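Notes from the Skarnia open afternoon

Skarnia opened its lab to outside visitors in June, from after lunch until the building closed, and I went because the announcement mentioned two-arm work in simulation. I spend most of my week on cell layouts for packaging lines and I don't get much time with simulated robots, so this was partly homework. What follows is from my notebook, tidied a little.

Getting in

The lab is on the second floor of the old Fameck building, past the loading dock. The sign at the front desk still says Fameck. Sign-in, badge, no safety glasses needed on that floor. Visitors were split into groups of 10 and walked between stations. My group started with the Astex station, which was a conveyor tracking demo I had seen in another form at a trade show. It ran well. The tracking error figures on the handout had no units, and I asked for a corrected copy, which I am still waiting for.

The second stop was the simulation room. That was the one I had come for.

The simulation station

Liesbeth Dekker ran this part. She leads the small group that builds the practice tasks, and she had the sim up on a wall display with a second monitor for the logs. The internal name for the task set is Seixas. The set holds 6 tasks at present, all on the same table, all with the same two-armed robot. We saw the sorting task: two trays, one red and one light blue, and a small red object to be picked up and placed in the tray of the matching color.

Her introduction was short. The trays sit edge to edge on purpose. With a gap between them, a sloppy release lands on the table and is easy to score as a miss. With no gap, a sloppy release near the shared edge goes into the wrong tray, and the score has to catch that. Someone asked why there were no markings on the table. She said early versions had a grid, and the policy had started using the grid.

Some views from the sorting task:
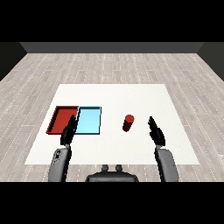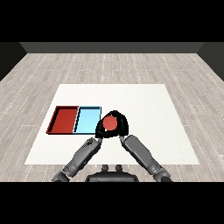
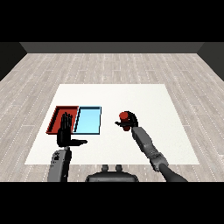 What is being scored

The score has three components: whether the object is lifted clear of the table, whether it ends up inside the correct tray, and whether either arm touched a tray on the way. The third one is new. Before it was added, the robot could shove a tray several inches and still get full marks as long as the object ended up in it. I have seen real cells commissioned to that standard, so I was glad to see the check.

Dekker put the current success rate for the sorting task at 85 percent, counted over full episodes with all three components passed. If tray contact is ignored, it goes to 90. I asked how the start positions were drawn. Uniform over a rectangle on the table, with a margin so that an object never starts against a tray wall. I would like to see the number without that margin. She said they had it but were not showing it that afternoon.

Both arms are simulated throughout, even though the task can be done with one. The choice of arm is left to the policy. Her log view had a column for which hand made first contact, and another for the closest approach between the two hands. The second column is the one I would copy for our own work. We check clearance between robots offline, at layout time, and then never log it again unless something stops.

Contact modeling

Most of the questions in my group were about contact. Rigid object, rigid fingers, friction cone with a fixed coefficient. No compliance in the object. When the fingers close, the solver has to resolve several contacts on a small curved surface, and if the time step is too long the object chatters or pops out. They run physics at a much shorter step than control and drop any episode in which penetration depth goes over a limit. Dekker was frank that the limit was set by looking at episodes until it seemed right.

The rendering is plain by design. Even light, flat colors, a floor, three walls. The policy does take camera images as input, so the plainness matters, and they randomize color and lighting in a later training stage. What was on the wall display had randomization off so that visitors could follow it.

Young-sook Ma, from the hardware side, joined for the last part and took questions on transfer. Her position was that the sorting task is close to useless as a predictor of real performance and fairly good as a regression test. If a software change breaks sorting, it has broken something basic, and they find out overnight without using any machine time. I wrote that down because it matches how we use our own dry-run program, and I have had trouble explaining it to people who want the dry run to tell them the cycle time.

She also said the wrist model in the simulator had been wrong for months. One joint limit had been typed in from an older drawing. Everything trained in that period avoided a range of motion that the real wrist has. It was found by someone comparing joint histograms for an unrelated reason. They now generate the limits from the same file the controller reads.

Things I asked and did not get

Wall-clock training time for the sorting task. The answer was that it depends on what else is in the queue.

Whether the object shape is varied inside the task. Partly. Dekker said shape has its own randomization setting, apart from start position, and did not go into the ranges.

Whether the scoring code would be released. Under discussion.

The rest of the afternoon

Third stop was a cable routing bench, which was powered down for a fixture change, so we got slides. Fourth was a Q&A in the canteen. The Q&A ran long on hiring and short on anything else, and I left before the end to beat the traffic.

For my own follow-up:

Log closest approach between arms on the palletizing cell. The controller already has both poses, so this is a matter of storage.

Check where our simulator gets its joint limits. I believe they are typed in.

Ask Dekker for the no-margin figure by email.

Find out if the tray contact check could be done on our side with the existing light curtain data. Probably too coarse.

Parking is free behind the building but the entrance is on the side street, and the map on the Skarnia site has it on the wrong side.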